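Design fair returns to Gonoldale with a section for household objects

The Gonoldale auction rooms will open their winter design sale in December, and for the first time the catalog gives a full section to everyday household goods. The sale is run by Cirillo, the auction house better known in town for prints and studio pottery.

The catalog lists 485 lots. Most are what regular buyers would expect: posters, glass, lamps, a group of woven wall hangings and a long run of ceramics from the Pristari workshop. The household section comes at the end and covers kitchen equipment, radios, clocks and small furniture.

Cirillo said it added the section after buyers at its spring sale asked for more pieces they could use at home. Bids in the section start at $5, and no lot in it carries an estimate above $300. The house has dropped its usual deposit for people bidding only on those lots.
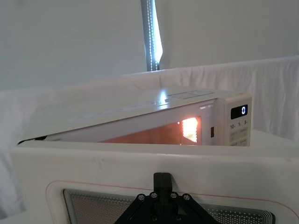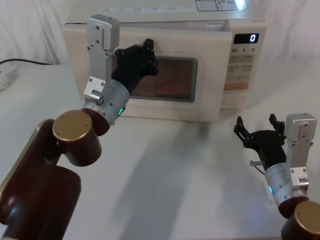

A white microwave oven with a digital display on its control panel.

The main interest for collectors is likely to be the Pristari ceramics, which come from a single private collection and have not been on the market before. They include tall vases, tiles and a set of serving dishes in a gray-green glaze. The dishes will be offered as one lot. If the lot fails to reach its reserve, it will be withdrawn and will not be split.

The Metska gallery, across the street from the auction rooms, will hold a show of work by local poster designers during the viewing period. Pieces in the gallery show are not part of the auction, though several will be for sale at fixed prices. A shared ticket covers the show and a printed copy of the auction catalog.

Viewing is free and opens at 10 a.m. The auction will be held in 2 sessions, with posters, glass and textiles in the first and ceramics, lamps and household goods in the second. Bids can be placed in the room, by phone or in writing. Written bids must reach the front desk before the session starts. Buyers can collect their lots once payment has cleared, and delivery within Gonoldale is available for a fee.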